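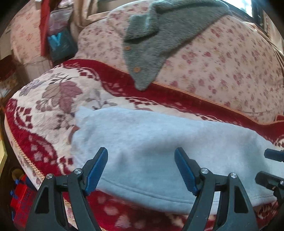

Parberg Poetry Prize Goes to Debut Collection From Kettunen Press

A first book of poems has won this year's Parberg Poetry Prize, and what a book it is! "Salt for the Upstairs Neighbors," published by Kettunen Press in January, was picked from 64 entries, the most the prize has ever drawn.

The collection runs to 60 pages and moves between a fishing town and the apartment block where the poet grew up. Many of the poems are very short. The long one in the middle, "Inventory of a Closed Cannery," is told in the voices of workers on the night shift, and it had the crowd at the Bustmont Public Library on its feet when it was read there in the spring.

The judges called the book "funny, stubborn and full of weather," and praised the way it lets people talk over each other. They also gave an honorable mention to "Dudetti Street," a set of linked prose poems about a single block over 26 years. Fans of the small-press scene will know parts of it already from the magazine Bustmont Review, where the opening section first ran.

This is a great moment for Kettunen, which puts out only 2 poetry titles a year and still sews some of its chapbooks by hand. The first printing of the winner is nearly gone, and a second is on the way with a new cover.

Both poets will read at the Bustmont library in October, starting at 7 p.m. Admission is free and there will be an open mic afterward, so bring a poem. Sign-up for the open mic begins at the door at 6:30. Copies of both books will be on sale in the lobby.

Entries for next year's prize open in November. Any first or second collection is eligible.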